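Grirnon (hand-held gripper)

The Grirnon is a two-fingered hand-held gripper sold as a kit by Dodard, along with a camera and a subscription the buyer may or may not have noticed. A person carries it through household chores, and the recordings are later used to teach a robot arm the same chores, ideally with less sighing.

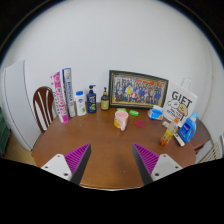 The Grirnon's ribbed fingers open, with a pink mug ahead on the table.

Design

The fingers are ribbed and flexible, with dark contact pads, and bolt to white mounting plates. The manual spends 9 pages on the bolts. The standard kit costs $898; a spare pair of fingers is $69, a price that owners of dogs come to know well. Battery life is given as up to 390 minutes, which outlasts most wrists.

Use

Dodard advises practicing on ordinary clutter – mugs, bottles, boxes – before attempting anything with a lid. Its Xia software sorts the recordings and rejects those it finds too shaky, without saying which part shook.

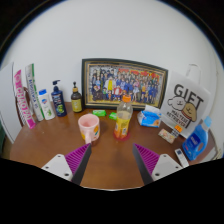

Deolinda Teixeira found the grip itself faultless and the trigger too stiff, and wrote that she would buy it again once her thumb had been consulted.

Reception

Reviews have been kind to the hardware and cooler toward Xia. Celeste Carrilho preferred the rival Brosano for its lighter handle, then deducted a point for its carrying case, which does not close with the Brosano inside. A left-handed Grirnon was announced for December.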